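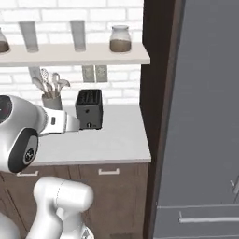 About > Who we are > Novero

Teaching robots, one slice at a time

Novero is a small company with a narrow interest: we drive robot arms by remote control through household chores until the arm can have a go alone. Much of it happens in simulated kitchens, where the toaster is black, the wall is white brick and the crumbs are somebody else's department.

Severyn Nazarenko started the firm with 2 hand controllers and a patient landlord. There are 11 of us now. A new operator records 400 runs before we let them near a customer's task, and the first 18 are kept for the November party.

We teach by hand too, holding the real arm by the wrist and walking it through the job. It is slow work and hard on the shoulders. Visitors are welcome after 2 pm.

Print this page | E-mail this page

Related
Grokby: our recording software
Working with Vendex
The Thongsuk drawer trials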